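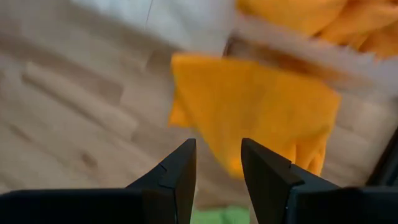
Home Explore Notifications Messages Lists Profile

Thread by Cirnico Hiring Notes

1/ A thread on reference checks, from the candidate's side. I ran back-office recruiting operations at a staffing firm for a long time, and most of what goes wrong at this stage is clerical. Text only, no template to download.

2/ Terms first. A reference is a person who agrees to discuss your work. An employment verification is a records query: title, dates, sometimes eligibility for rehire. Companies mix up the two words in their emails. Ask which one they are running.

3/ Verification is usually handled by payroll or an outside vendor. It compares what you typed into the application form with what is in the employer's system. The resume is secondary. If the form and the resume disagree, the form gets flagged first.

4/ The most common mismatch I processed was the start date. People put the month they accepted the offer. Payroll has the first day worked. Pull an old pay stub or the offer letter and use that.

5/ The second most common was title. Your business card said "Senior Analyst." The HR record said "Analyst II." Put the record title on the form and the working title on the resume in parentheses, like so:

Analyst II (Senior Analyst), Drallthorpe

6/ Acquisitions. If your employer was bought after you left, the verifier may search under a name that no longer has a phone line. List both: "Wilside (now part of Govindasamy)." I saw files sit open for two weeks over this one line.

7/ Contract work. If an agency paid you, the agency is the employer of record. The client company will tell the verifier it has no record of you, and it will be correct. Write "Contractor at Wilside, employed through" and then the agency name.

8/ Now the people. Most employers ask for 3 references. Line up one more than requested. Somebody will be on leave.

9/ Who to pick, in the order I would weight them:
Direct manager, most recent job
Direct manager, earlier job
Senior peer who depended on your output
Client or vendor contact
Person who reported to you, if the job is a management job

10/ A high-ranking person who met you twice is a weak reference. The caller asks for a specific piece of work and gets a general compliment. That goes in the notes as "limited knowledge of candidate."

11/ Do not put references on the resume. Do not write "references available on request" either. It uses a line and tells the reader something they already assume.

12/ Keep a separate sheet. One page, same header and font as the resume. For each person: full name, current title, title when you worked together, relationship, months and years of overlap, phone, email, best hours with time zone.

13/ The "title when you worked together" field gets skipped a lot. Without it the caller sees a director at one company vouching for someone at another and has to spend the first minutes of the call working out the connection.

14/ Ask each person before every search. Permission from two jobs ago has expired. A message that works:

"I'm in final rounds for an operations role at Drallthorpe. Would you be comfortable taking a call about my work on the billing migration? It would probably be next week, 15 minutes or less."

15/ If the answer is slow or vague, drop that person and thank them. A lukewarm reference does more damage than a short list.

16/ Once they agree, send the job posting, your current resume, and a note on two things you would like them to be ready to talk about. Keep it to facts they saw themselves. You are helping them remember. You are not writing their answers.

17/ Check that your numbers match theirs. If the resume says you managed 444 accounts and your old manager remembers "maybe half that," the caller writes down both. Settle it beforehand and use the figure you can both stand behind.

18/ Same goes for scope words. "Led" and "supported" are compared directly. If your manager will say you supported the project, the resume should say so.

19/ Questions I saw most on the call sheets:
What was the working relationship?
What was the candidate responsible for?
How did they handle missed deadlines?
Where did they need direction?
Why did they leave?
Would you hire them again?

20/ The last one carries the most weight. A pause before the yes was a thing our callers were told to note. I don't think that was a good rule, but it was the rule.

21/ Current employer. It is normal to write "please do not contact until an offer is made." Application forms usually have a checkbox for this. Check it, and also say it in an email to the recruiter. The checkbox does not always carry over to the vendor's system.

22/ If you were let go, decide on one sentence and use it everywhere. Form, interview, and what you tell your references. "My position ended in the May restructuring" is enough if it is true. Three versions of the story cause more trouble than the layoff does.

23/ If a former manager is likely to be negative, find out what the company permits. Many employers limit managers to dates and title. Call HR, ask for the reference policy, and write down the answer. Then offer a peer from the same period.

24/ Volume, for context. Our team closed almost 3000 checks in my last year there. Very few turned up anything serious. Far more were delayed by wrong phone numbers, full voicemail boxes, and work emails belonging to people who had moved on.

25/ So test the contact details. Send each reference an email at the address on the sheet and ask them to reply from it. Ask whether they pick up calls from unknown numbers. Many don't. Pass the recruiter's number along so they recognize it.

26/ If the check has been open more than a week, ask the recruiter which item is outstanding. You want the item, as in "verification for the second employer" or "third reference not reached." "Still in process" is not something you can fix.

27/ Afterward, tell your references how it came out, including when you didn't get the job. Update the sheet the same day. I keep mine in the same folder as the resume with the month in the file name.

28/ Replies are open until Wednesday. I can't look at individual files or guess what a particular vendor has on you. Next thread is on application forms that ask for salary history.

Last updated: May

Contact | Copyright Cirnico Hiring Notes | Back to top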